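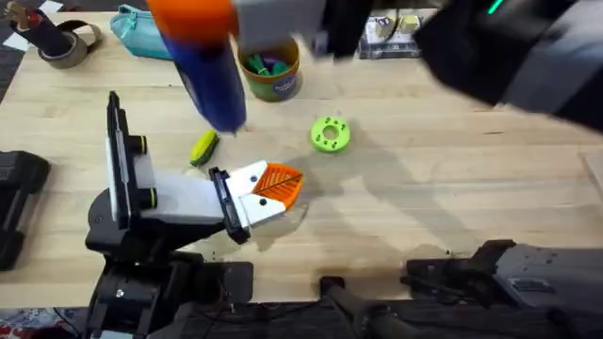

Section 4: Making yoghurt for the first time

Read this section before you switch on the Plelgate yoghurt maker. Cleaning and storage are covered in Section 5, and recipes start on page 13.

Before you begin

Take the jars, lids and inner tray out of the packaging. Wash the jars and lids in hot soapy water, rinse them well and leave them upside down on a clean tea towel to drain. The jars can go in the dishwasher. The lids should be washed by hand, as the seals lose their shape on a hot cycle.

Wipe the inside of the base with a damp cloth and dry it.

CAUTION: Never put the base in water or hold it under the tap. If water gets into the vents, unplug the unit and do not use it again until it has been checked.

Stand the base on a level, heatproof surface away from draughts, the hob and direct sun. Do not put it on top of the fridge. The vibration stops the yoghurt setting evenly.

What you will need

Whole or semi-skimmed milk, enough to fill the jars to the line
Live natural yoghurt with no added sugar or flavouring, or one sachet of Staver dried culture
A large saucepan
A kitchen thermometer
A whisk and a jug with a good lip

Note: UHT milk has already been heated and can be used straight from the carton at room temperature. If you are using it, go to step 4.

Heating and cooling the milk

1. Pour the milk into the saucepan and heat it gently, stirring now and then so that it does not catch on the bottom.

2. When the thermometer reads 85°C, turn the heat down and hold it there for a few minutes. Longer heating gives a thicker yoghurt. Do not let the milk boil.

3. Take the pan off the heat and leave it to cool to 43°C. You can speed this up by standing the pan in a sink of cold water — keep stirring if you do. Lift off any skin with a spoon.

CAUTION: Adding the starter to milk that is hotter than 46°C will kill the culture and the batch will stay liquid.

Adding the starter

4. Put two tablespoons of live yoghurt in the jug, or empty in the whole sachet of culture. Add a ladle of the milk and whisk until smooth.

5. Pour in the rest of the milk and stir slowly. Try not to work up a froth, which leaves small holes in the surface once the yoghurt sets.

6. Fill each jar to the line. Leave the lids off.

Note: Fruit, honey and jam should be stirred in after chilling. Fresh pineapple and kiwi break down the protein in milk and will make the yoghurt runny even then, so add these just before eating.

Setting the timer

7. Place the jars in the inner tray and lower the tray into the base. Put the clear cover on.

8. Plug in the unit. The display shows 8, the standard setting in hours.

9. Press + or – to change the time. Eight hours gives a mild yoghurt. For a sharper flavour and a firmer set, use up to 11 hours. Goat's milk and soya milk usually need the longer time.

10. Press START. The green light comes on and the display counts down.

Do not move the base or lift the cover while the light is on. Drops of water will form under the cover and this is normal.

When the time is up

The unit beeps and switches off its heater. It does not keep the jars cool, so do not leave them in it overnight after the beep.

Unplug the base and lift the cover straight up, tilting it only when it is clear of the jars. Screw on the lids and put the jars in the fridge for at least 4 hours. The yoghurt goes on thickening as it chills. Eat it within a week, and keep back two tablespoons if you want to start another batch. After several batches the flavour begins to drift and it is best to start again with a fresh pot or sachet.

If the yoghurt has not set

Check the date on your starter first, then the temperature of the milk at step 3. A thin batch can be put back for a further two hours. If it is still liquid, use it in pancakes or scones in place of buttermilk.

Throw away any batch that is pink, has mould on it or smells yeasty, and sterilise the jars before using them again.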